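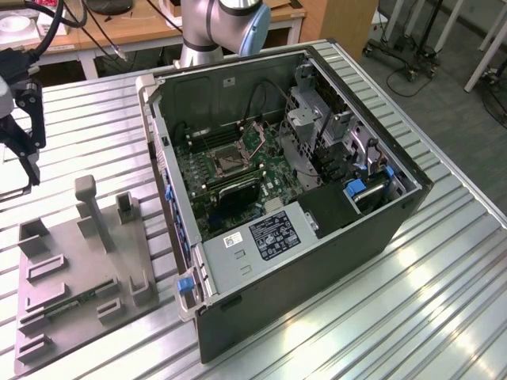

Leominster, November

Is a "48-point refurbishment" worth paying extra for?

Dalal Khalaf

I'm after a second-hand desktop for my mother-in-law's bookkeeping. She does the accounts for four small shops, nothing heavier than spreadsheets and a lot of scanned receipts. Two sellers have what looks like the same ex-office tower. One is a private seller wanting £360. The other is Sunard, who want a fair bit more and say theirs has been through a "48-point refurbishment". I asked them for the list of points and was sent a link to a page saying there are 48 of them.

They also offer a Kemeo "performance pack" on top, which as far as I can tell is a program that clears temporary files and pops up once a week to say it has done so.

Am I being mean, or is the extra money mostly for the sticker? I can undo a side panel and I've fitted memory before, so I'm not helpless. I'd just like to hear from somebody who isn't selling one.

Kristaps Jankauskaitė

You're paying for the returns policy. Whether that's worth it depends on whether you believe they'll honour it, so read the part about who covers the postage. A desktop tower is heavy and a courier won't send it back for a fiver.

As for the points, I used to work for a refurbisher (a different one) and our list was padded beyond belief. "Case exterior inspected" was one point. "Case exterior cleaned" was another. "Power lead present" was a third. There was a proper memory test in there and a disk health check, and those two were worth having. The rest you could do yourself with a damp cloth while the kettle boiled.

Ask them three things in writing:

How many hours has the drive been powered on?
Was the memory test run overnight or just once through?
Is the power supply the original one?

If they answer, I'd consider them. If you get the link again, buy the cheap one and spend part of the difference on a new solid state drive. I'd do that whichever you pick, to be fair. I don't trust anyone's used drive with other people's accounts.

Skip the Kemeo thing. Windows clears its own temporary files if you switch the setting on.

Reto Schnyder

bought from sunard two years ago, still going, no complaints. people on here are too suspicious

Jolán Pintér

Reto, one machine that hasn't broken doesn't tell Dalal much. I've had a private-sale one run for longer than that and I wouldn't use it as proof of anything either.

I half agree with Kristaps, but "same tower" needs checking before you compare prices. Those office models were sold for years under one name with quite different boards inside. Get the full model number from both sellers, and ask the private one for a photo with the side off. You want to see how many memory slots there are and whether any are free. Some of the slimmer versions only have two, and sellers are very fond of writing "upgradeable" about a machine with both already filled.

Also look up whether the processor is on Microsoft's supported list for the current Windows. Plenty of ex-office stock is being cleared out precisely at the point where it stops qualifying, and I have yet to see a listing mention it.

If you go private, collect it in person and see it switched on. Open a big spreadsheet, plug something into every USB port, listen to the fan for ten minutes. If the seller is in too much of a hurry for that, I'd go home.

Dalal Khalaf

Thank you both. Sunard have replied to say the drive hours are "within the normal range". I asked what the range was and have heard nothing back. The private seller sent the model number and a photo of the inside within the hour, so I'm going over at 6 pm tomorrow with a USB stick and her largest spreadsheet.

Related

Does a used power supply need replacing?
Baloyi extended cover: has anyone made a claim?
Mixing two makes of memory in one desktop
Ekalier scanner not seen after update
How to wipe a drive before selling
Old office PC very loud on start-up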